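Folding log, June -- Kelum set, bedroom house at Gunmont

Started at 9:40, later than I wanted because the first card was full again. Whoever used the kit last, please empty the card! I've put a note on the lid of the case, and I'll stop grumbling now. 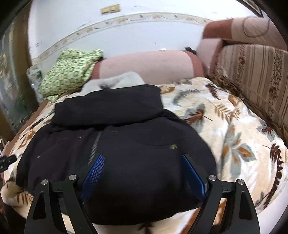
Anyway, outerwear. We've been putting it off for weeks and I can see why. T-shirts and towels lie down where you leave them, but a padded jacket pushes back. You fold the thing in half, let go, and it opens up again like it's waking from a nap. I lost the first hour just working out how hard to press before letting go. What I settled on was pinch, fold, press flat with the closed fingers for a slow count of two, then release. I'd like everybody to use the same count if we can stand it, otherwise the model is going to see five different ideas of what "done" looks like.

Black on black is the other headache. With black fingers against a black jacket, the only things that really stand out are the blue pads and the silver caps. Going by eye on playback I could usually tell where the pads were, but I had a hard time telling how much cloth was between them. Not sure how much the model will care. The Prernedgate people had trouble with dark fabric in their sock batch and ended up adding a lamp, so I may try that tomorrow on the side away from the wall.

I do like the bedspread for this, busy as it is. Big leaves all over, brown and grey-blue and orange, and the jacket still reads clearly on top of it. Most of our folding so far was done on the plain table at Iturra and I think that's half the reason the last version fell apart as soon as it saw a real bed. More beds, please. More ugly cushions too!

Numbers for the day: 33 good takes kept. The goal for padded jackets is 200, so that's a long way off, but the whole Kelum set now stands at 3,827 and we only promised 3,000, so I'm not going to panic. I'd still rather have the 200 jackets than another pile of towels.

Things I threw out: takes where I started with the zipper side down and flipped it halfway (my own fault, the sheet says zipper up), and a few where I let the collar go too early and then chased it around the bed. I kept the ones where I missed the first pinch and went back for it. Those are useful, I think -- a second try is something we want it to learn -- but they're tagged "retry" so they can be pulled if anyone disagrees.

Left pad felt a little slick by early afternoon. Wiped it, helped some, might be worn. Spare pads are in the Gunmont drawer under the tape.

Next: same jacket, sleeves tucked in first instead of last. Then hood or collar end facing the other way. Lamp test if I remember to bring the extension cord.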